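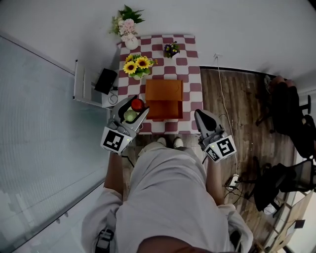
4. Setting the timer on your Zirkell slow cooker

Plug it in and wait for the beep. I hold the clock button down until the numbers flash, then tap the plus key. Each tap adds 50 minutes (odd, I know, but you get used to it!).

5. Pick your heat. I use Low for beans and anything with a bone in it – High is for days I forgot to start early.

6. Put the lid on and press Start.

Note: if the display goes blank, your settings are gone and you'll need to go back to step 4.

Caution: the outside gets hot. Lift the pot out with mitts, and keep the cord away from the edge of the counter.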